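Why is Grandpa's ice cream churn so hard to crank?
Project report, Intro to Mechanics

28 April 2019

I picked this project because of an argument. My grandfather has an old hand-cranked ice cream churn, a Radulović, which he bought at a barn sale outside Prurkon before I was born, and every August the whole family fights over who has to turn the handle. My cousins say it's hard because the gears are worn out. My grandfather says it's hard because we are weak. I wanted to know who was right, and Mr. Bayram said that counted as a question, so off I went!

The churn is a wooden bucket with a metal can inside. You pack ice and rock salt between the bucket and the can, pour the cream mix into the can, and turn a crank on the side of the top frame. The crank drives a little gear train that turns the can one way and holds the paddle (my grandfather calls it the dasher) still. The paddle scrapes the frozen layer off the inside of the can and mixes it back into the middle. If you stop for too long, you get an icy shell with soup in the center. I know this from experience.

I started by reading up on gears, which I thought would take one evening and took most of a week. The basic part is easy. When a small gear drives a big gear, the big one turns slower but with more force. When a big gear drives a small one, you get speed and you pay for it with your arm. What I hadn't thought about was that the churn wants a slow can, so the gears ought to be helping me. So why does my shoulder hurt?

İlker Bayram (he is the Mr. Bayram from above, he wants full names in reports) told me to sort out the kinds of gears before I took anything apart. The churn uses bevel gears where the crank comes in from the side, because the motion has to turn a corner. Spur gears are the simplest kind, with the teeth running straight along the shaft direction. They only work between shafts that are side by side. They can be noisy, too, because each tooth meets the next one along its whole width all at once. Helical gears have slanted teeth and run quieter, but nobody puts those in an ice cream churn. 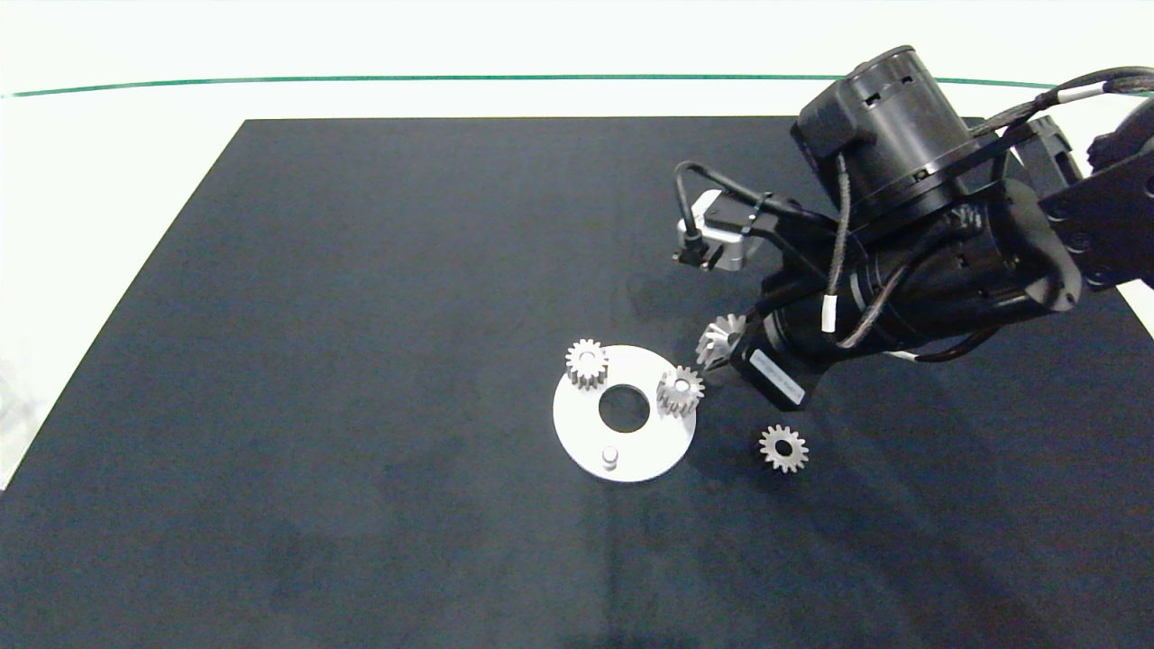
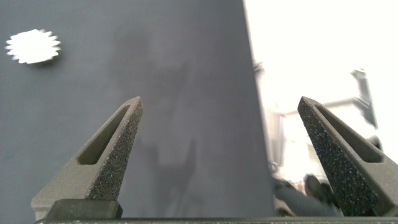
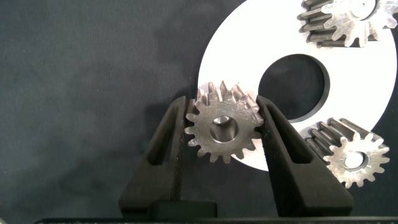 Last picture: a metal spur gear being held.

Okay, so the experiment. My plan was to measure how hard the crank was to turn with different things in the can. I borrowed a spring scale, the kind you hang luggage from, hooked it to the handle with a loop of string, and pulled at a right angle to the crank arm until the handle just started to move. I did this 3 times for each test and took the average. First I tried the can empty, then with cold water, then with real ice cream mix as it froze. I bought the rock salt at Tilico, and it was more expensive than the cream, so I was careful with it.

Empty, the crank moved with hardly any pull at all. With water it was nearly the same, and I honestly had trouble reading a difference on the scale. With the ice cream mix it started out just like the water, and then after a while it got harder very fast. My last good reading was taken when the string snapped, so I guess it was my last reading, period.

That already looked bad for the worn gears idea. If the gears were the problem, the empty churn should be stiff too. But my cousins weren't going to accept that, so I cleaned the gears anyway. My grandfather let me take the top frame off as long as he could stand there and watch -- he did, the entire time, with his arms folded. There was a lot of old black grease and some salt crust packed between the teeth. I scrubbed it out with a toothbrush and put on fresh food-safe grease. Then we made a second batch.

The second batch felt smoother and it was a lot quieter, but at the end it was just as hard to crank as the first one. The resistance is mostly the ice cream itself. As it freezes there's less liquid and more ice crystals, and the paddle has to shove all of it around and scrape the wall at the same time.

Some things went wrong. I changed hands halfway through the first batch, and I don't think I kept the string at a right angle every time. The kitchen was also warmer on the second day. If I did it over I'd weigh the salt (I just threw in handfuls) and I'd use a thicker string from the start.

My grandfather has read this report and says it proves his point. My cousins say I should have tested somebody stronger. The first batch was vanilla and the second was peach, and the peach was better, but we ate it too soft because we couldn't wait for it to harden in the freezer.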